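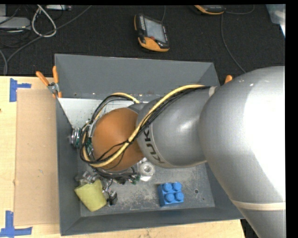
From: Delphine Kapoor
To: castdale-facilities
Subject: Re: Ice storm closure, power to Park and the shuttle

Reginald Ostrowski wrote:
> Can someone confirm what stays open if the college closes tomorrow?
> The notice says "essential operations only" and my staff read that
> three different ways last winter. Also, is the Claltport shuttle
> running? I have two people on the early shift who depend on it.

Reginald,

Answers in the order you asked.

The decision on closing will be posted by 5 a.m. If classes are canceled, the dining hall in Park stays open on weekend hours. The library and the gym close. The health center takes phone calls only, with a nurse on site until 7 p.m.

"Essential operations" means dining, grounds, campus police and the heating plant. Office staff stay home. If a supervisor wants someone outside those groups to come in, the request goes through me, in writing, before the shift starts.

The Claltport shuttle will not run while the county has a travel advisory in effect. Your early shift people can stay overnight in the guest rooms at Park. I have two rooms held under your name. Let me know by 8 tonight if you don't need them and I will release them.

On power: the generator at Park covers the kitchen, the hallway lights and the ground floor lounge. It does not cover the elevator or the outlets in student rooms. We have fuel for roughly 3 days at normal load. Pimach has us on its list for a refill, but their trucks will be under the same advisory — please plan on what is in the tank.

Salt is in the bins by the loading dock. The north steps were missed in the February storm, so I have added them to the first round.

Please reply to the list, so the night desk sees it too.

Delphine Kapoor
Facilities, Castdale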